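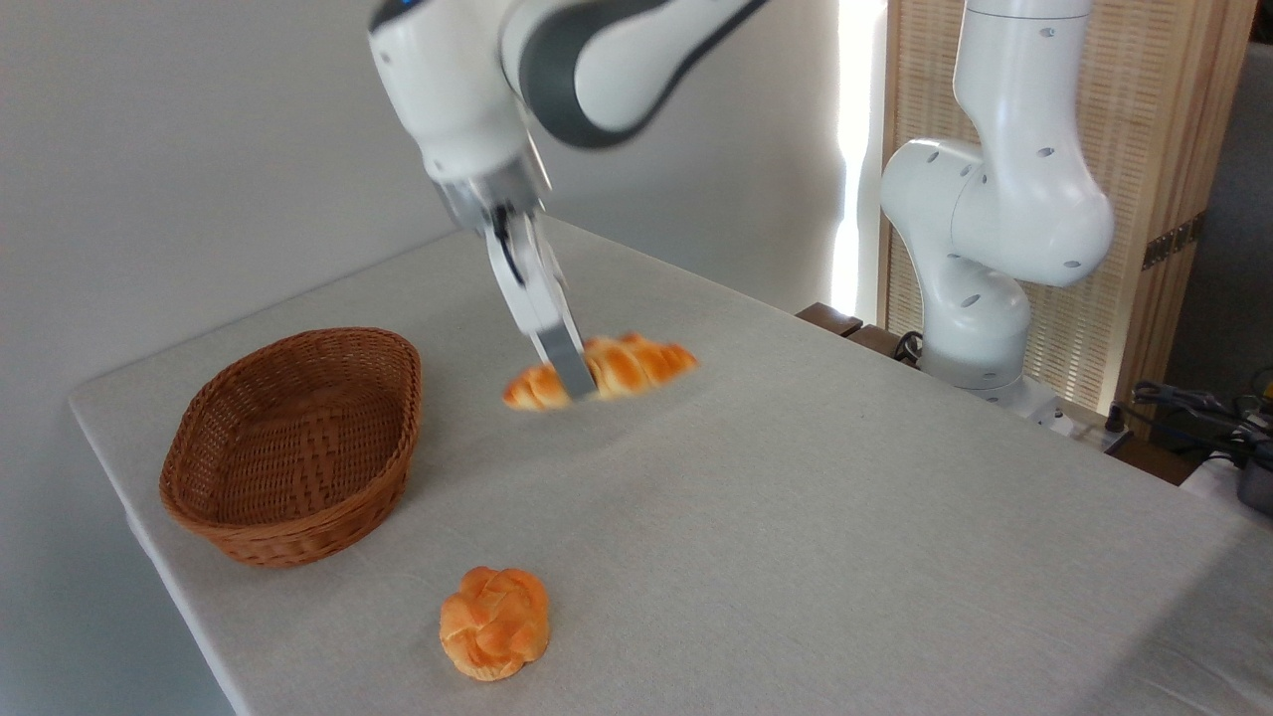 **Starnlow Bakery Table**, data card, updated 2021-01-26

Short recordings of bread and pastry being set out on a covered table, with one basket per setup. The set covers the kinds of items found on a breakfast table or a small shop counter.

## Contents

| Item | Value |
|---|---|
| Recordings | 868 |
| Labeled stills | 3814 |
| Table setups | 5 |
| Format | MP4, JPEG, CSV |

## Items

- `croissant`: curved, tapered at both ends, ridged
- `round_braid`: round braided roll, glazed crust
- `basket_oval`: brown wicker, tight weave, no handle label used
- `cloth_light`: light gray-white tablecloth, fine weave

Other breads are listed in `items.csv`. Names there match the folder names, all lower case.

## Layout

```
starnlow/
 plendstead/
 drarbridge/
 items.csv
 splits.csv
```

`plendstead` and `drarbridge` are the two rooms. The tables differ in height, so don't mix them if you need a fixed scale. The split file keeps each setup whole.

## Labels

Each still has one row per item: name, box, and whether the item is `on_table`, `in_basket` or `lifted`. An item touching the basket rim is `in_basket` only if most of it is inside. Shadows on the cloth are left out of the box.

## Known problems

- Glazed crusts pick up glare in some `drarbridge` files.
- In the September recordings, `round_braid` was sometimes labeled `bun`. Fixed in `items.csv`, still wrong in the old preview sheets.
- Crumbs are not labeled.

## Use

Free for research and teaching. Credit it as "Starnlow Bakery Table, Manalo". Downloads come in parts of up to 500 MB. Unpack them all into the same folder before running the checksum.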